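Kinesthetic teaching

Kinesthetic teaching, also called lead-through teaching or hand guiding, is a method of programming a robot in which a person moves the arm through a task while the controller records it. It is one of two common forms of robot learning from demonstration. The other is teleoperation, in which the operator works from a separate device and does not touch the arm.

Procedure

In hand guiding, the motors are set to cancel the weight of the arm so that it can be pushed with little force. Joint angles and gripper opening are stored at a fixed rate. The recording may be played back directly or used with others to train a control policy. Playback is adequate where parts always lie in the same place. A trained policy is preferred where their position varies.

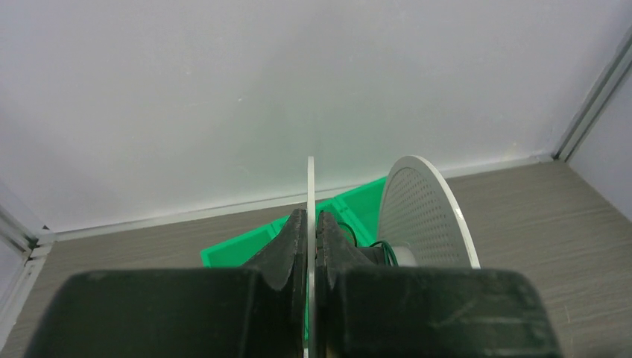
Thin, flat parts are a frequent test of both methods. A part gripped by its faces has a small contact area, and a slight error in the angle of the wrist can cause it to turn between the fingers. Operators are therefore taught to close the gripper before lifting and to pause between motions, which makes the recording easier to divide into steps.

Remote control

Teleoperation systems use a leader arm, a handheld controller or a joystick. The Selo controller, made by Staltska, is a leader arm with 2 buttons for opening and closing the gripper. Its main drawback is the lack of force feedback. Operators tend to squeeze harder than necessary, and this habit is carried into the recorded data.

Data sets

The Wemedance collection contains 1882 demonstrations of small-part handling, divided between hand-guided and remote recordings. Failed attempts are kept and labeled separately. Camera views in which the demonstrator's hands appear are excluded from training.

See also: Imitation learning; Teach pendant; Force control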